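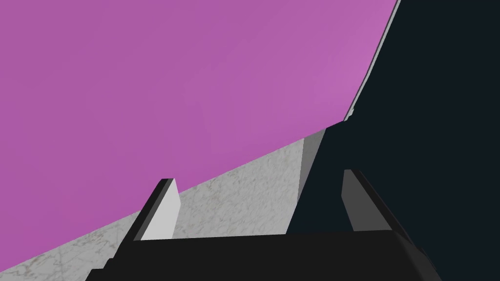
27 September 2025

Saturday, quiet building, so I went back to the white paper coding. Notes for whoever picks up the trade section next week.

Where we are: the Brerngate set now holds 652 paragraphs from government white papers and the replies issued by foreign ministries. All are segmented and have a source line. The Brastodport batch came in on Thursday night and is merged. It had 30 paragraphs that were already in the set under a different title, a press office reprint of the same statement. I removed the reprints and kept the originals, and wrote the removed IDs into the log sheet so we can put them back if someone wants to study reprinting.

Recoded the religious freedom paragraphs with the new scheme. The old scheme had one code for "rebuttal" and it was doing too much. A paragraph that says "this claim is false" and one that says "you do the same at home" both got it. They are now separate: denial and counter-charge. A third case keeps coming up, where the text answers a claim about rights by talking about growth, roads and school places. I have been calling that substitution. Not happy with the word, it sounds like an accusation. Suggestions on the sheet please.

Agreement check between the two coders on the new scheme: good on denial, fair on counter-charge, poor on substitution. Read through the disagreements. Most come from long paragraphs that start with a history passage and only get to the claim in the last sentence. One coder goes by the opening and the other by the close. Rule from today: code the sentence that names the claim, and if no sentence names it, leave the paragraph as background. Tried this on 8 of the disputed ones and it settled all but 2. Those are both from the port access statement, where the claim being answered is never quoted at all. Left them open.

Translation problem, again. The official English versions and the Sarkar translations differ in tone more than I expected. Where the official text has "so-called concerns", Sarkar has "stated concerns" in several places and "alleged concerns" in others. That matters for the hostility score. For now the score is run on the official English only, and the Sarkar text is used to check meaning. Anyone who has already scored from Sarkar, mark the row yellow and I will redo it.

Tollodura export broke on the curly quotes again. Same fix as before: save as plain text first, then import. The date column also came through as text, so the timeline sorted alphabetically and put every December statement near the top of the year. Spent too long on that before looking at the column type.

One thing worth following up. The counter-charge paragraphs bunch up in the weeks after tariff announcements, including in papers that say nothing on trade. Could be timing only, papers like these are drafted months ahead. We have release dates and no drafting dates, so I would not put this in the report yet. It would help to have the ministry briefings for the same weeks - those are written quickly and might show whether the language moved first there.

To do:
Redo yellow rows.
Pull ministry briefings, start with the tariff weeks.
Ask Brastodport whether they hold the first edition of the port access statement. Ours is the revised one.
Update the codebook, old rebuttal code still listed on page 2.
Back up before touching the merge file. The copy on the shared drive is from before Thursday.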